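4. Where people keep their shampoo, and why they say they keep it there

4.1 The shelf problem

Studies of household storage have tended to begin with the kitchen, presumably because that is where the researcher is offered tea. The bathroom is treated as a small kitchen with worse lighting. Our diaries from Brarnlow suggest this is a mistake. Of the 200 households that returned a usable diary, most had a settled place for the salt and could name it without getting up. Few could say the same of the shampoo, which lived on the bath edge, the window sill, the cistern or the floor, depending on who had washed last and in what temper.

Solanki (Deepak Solanki, working paper) calls this quality "stemness": the degree to which an object's place in the home grows from one fixed point. Salt has high stemness. Shampoo has very little. The term has not been widely taken up, and we use it here partly out of loyalty.

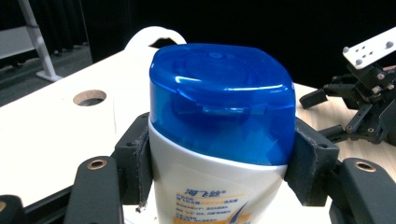
Packaging accounts for some of the difference. A bottle has to be opened with one hand, often with the eyes shut, and so the household learns its closure long before it learns its label. Diarists who complained about a change of brand were seldom complaining about the contents. Several described the new lid at length, and one wrote nearly a full page on the subject in green ink. The flip-top, like the blue one on the white Head & Shoulders bottle with Chinese lettering (海飞丝), came off best in these accounts. Screw caps came off worst, mainly down the plughole.

4.2 Surfaces and their reputations

We asked each household to mark its flat surfaces on a plan and to say what each was for. The answers were confident and, when set beside the diaries, mostly untrue. A hall table "for post" held post on 32 of the days recorded across the whole sample. The rest of the time it held everything else. Desmet's earlier survey found much the same pattern and put it down to laziness, a word we have avoided, having looked at our own desks.

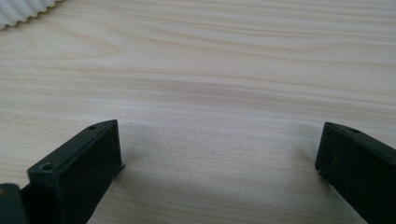 Bare surfaces need their own explanation. They attract things, and the speed at which they do so seems to depend less on size than on how finished they look. Dark or scratched tops filled slowly and were cleared in bulk. Pale ones filled at once, one item at a time, each placed a polite distance from the last. A smooth light wooden top with a single white ribbed object towards one corner is at the first stage of this process, and our diarists would have given it until teatime. We had hoped to measure the rate properly, but the Grinineo timers supplied for the purpose were themselves put down on surfaces and lost.

4.3 Containers as a remedy

The usual advice is to buy a basket. Around 500 diary entries mention one, and the tone is hopeful throughout the first week. A basket does not lower the number of loose objects in a room. It gives them an address — a real gain, if a modest one — and it can be carried away whole when visitors come. Handles mattered more than capacity here. Households whose basket had a handle moved it often; those without one tended to build up a second layer on top and call the matter closed.
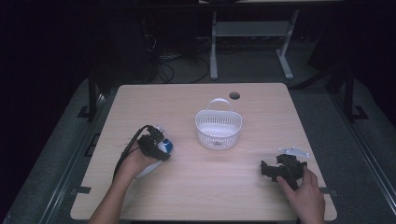
Figure 2. White plastic basket with arched handle and perforated sides, on a light wooden table.

The type in Figure 2 was popular for bathrooms on account of its holes, which let the drips out. Diarists differed over whether the drips were thereby dealt with or only moved to the shelf below. We return to the shelf below in Section 5.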